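Vorkstead Home Notes
Laundry and storage

How to Fold a Fleece Hoodie on a Bed

By Yu-na Bae
Updated 17 November 2024

Fleece is harder to fold than cotton jersey. The fabric is thick, it springs back after it is creased, and the napped surface grips itself, so layers do not slide into line the way a T-shirt does. A hood adds a second volume of cloth at one end. The method on this page deals with the hood first, then the sleeves, then the body, and produces a rectangular packet that will stand on edge in a drawer.

It works on a bed, a table or a clean floor. A bed is the most common choice and the least flat, so the instructions assume one.

What you need

One fleece hoodie, washed and fully dry.
A cleared area wider than the hoodie with both sleeves extended.
A lint brush (optional).

Time required: 7 minutes for a first attempt. With practice it takes much less.

Before you start

Pull the bedspread tight. Wrinkles in the cover transfer to the fleece as ridges, and the lower layer will catch on them. A patterned bedspread can be useful, as the boundary between two colors gives you a straight line to set the hem against.

Empty the pockets. If the hoodie has a zipper, close it to the top of the chest but leave the neck open. If it has a drawstring, even up the ends and tuck them inside the hood.

Brush off loose pills and lint now. A folded packet hides them, and they work deeper into the nap under pressure.

Step 1. Find the hood and the hem

A hoodie taken straight from the basket is a heap with no obvious top. Do not shake it out over the bed, which tends to twist the sleeves around the body. Look for a stitched edge and follow it with your fingers. The hood edge is stitched and rises to a peak when lifted; the bottom hem leads back to the side seams. Take the hood edge in one hand and a pinch of the body fabric in the other, then draw the two apart until the long seam between them straightens.

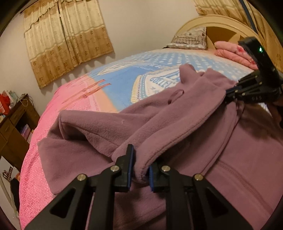
Step 2. Lay the body flat

Lower the garment with the front facing down. Hold it at the shoulder seams, not at the sleeves, and pull gently toward the corners of the bed. Fleece stretches more across its width than along its length, so use less force sideways.

Smooth from the center outward with a flat palm. Two or three passes are enough. Further smoothing raises the nap and gains nothing.

Check that the side seams lie at the outer edges. If one has rolled toward the middle, lift that side at the hem and set it down again.

Step 3. Set the hood

Fold the hood down onto the back panel. Grip its edge on one side, lift it clear of the body, and let the rest drape forward under its own weight. Then repeat on the other side. Pulling the hood down from the peak alone leaves a pocket of air at the neck, and the finished packet will be thicker at that end.

Flatten the hood with the forearm. Its outline should stay inside the shoulder seams.

Step 4. Bring in the sleeves

Locate both cuffs before moving either sleeve. Ribbed cuffs are narrower than the sleeve and easily slip under a fold of the body, where they form a hard lump. The ribs can be felt through the cloth if they cannot be seen.
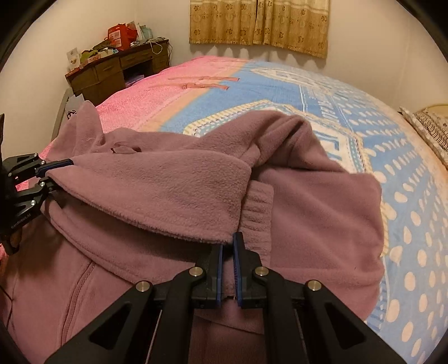 Draw each cuff out fully, straighten the sleeve to its full length, then fold it across the back at the shoulder. Turn it down at the elbow so that the cuff points to the hem. The second sleeve lies beside the first. Overlapping them doubles the thickness along the center line.

Step 5. Fold the body

Bring each side in toward the middle by a quarter of the width. Press along the fold with the edge of the hand. Fold the hem up to the middle of the back, then fold once more so that it meets the base of the hood.

Turn the packet over. The front panel should now be on top, with no sleeve fabric showing at either side.

Step 6. Rest before storing

Place a folded towel on the packet and leave it for 15 minutes. Fleece recovers from a crease when it is moved too soon. Store it on edge with the last fold facing up.

Common faults

Packet opens in the drawer: the side folds were too shallow. Refold from step 5.
One end thicker than the other: air or cloth trapped in the hood. Refold from step 3.
Diagonal ridge across the front: the zipper was left open or the body was twisted. Return to step 2.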